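Small town, one road, and the road is always being fixed

I grew up in Dotdale, which has one main road, and for most of my life that road has been on the verge of being repaired. I moved away at nineteen, came back in my thirties with a bad knee and a job I could do from a kitchen, and found the same orange barrels standing outside the same feed store. I felt weirdly welcomed.

If you've never been, Dotdale sits at the flat end of the valley, a long way from anything with an airport. We have a river that floods politely every few years, a high school with 162 students, and a politics that consists almost entirely of arguing about asphalt. People here will forgive a politician for a lot. We once re-elected a man who missed most of his meetings because he did, in fairness, get the pothole by the post office filled. It opened up again after the election. He lost the next one by 68 votes, and I know people who still say he was robbed.

The latest chapter began in July, when the county announced that the contract had gone to a company called Grivov. Before Grivov it was Claltov, who tore up a mile of perfectly bad road and left us with a mile of gravel. Claltov's sign is still there, by the way, thanking us for our patience. Somebody has shot at it.

I went to the public hearing, mostly out of boredom. The room holds maybe forty people and had twice that. A man from the county put up a slide saying the work could take up to 802 days, and a woman behind me laughed so hard she had to go out in the hall. Then came the comment period. Three minutes each, and most people used the first two to say how long their family had lived here. 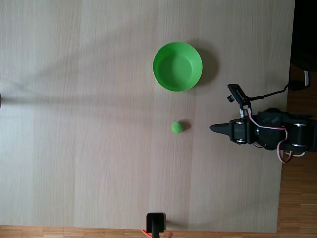
My own three minutes went badly. I had written something pretty good about public money and public trust, and then I got up there and mainly complained about my front suspension. It got applause, though, which is more than the stuff about public trust would have gotten.

What bothers me is how little we expect. My neighbors are smart people. They can rebuild a tractor engine in a barn and smell a bad used truck from across a parking lot. But hand them a county budget and they shrug, like it's weather. I do it too. I had never read the thing until this year, and I only read it because the internet was out and I'd already printed it. There's a line in there for 1144 dollars of "ceremonial ribbon and related." For a road that has never been opened! I would love to know what the related is.

I asked at the county office and was told to submit the question in writing, so I did. I got a letter back saying my letter had been received. I've put it on the fridge.

My cousin lives over in Chantharasri, two hours south, where they apparently just fix things. She says a crew showed up one morning and by supper there was a road. She told me this the way people tell you about a vacation. I asked who she'd voted for and she couldn't remember, and I've been thinking about that ever since. Maybe that's what good government feels like from the inside, and maybe it's also how you end up losing it. I go back and forth.

Anyway, Grivov has parked a very large yellow machine outside the feed store. It has been there three weeks and a bird has moved into it. The next hearing is at 7 p.m. in the same room, and I'm told there will be more chairs. I've rewritten my three minutes and the suspension is staying in.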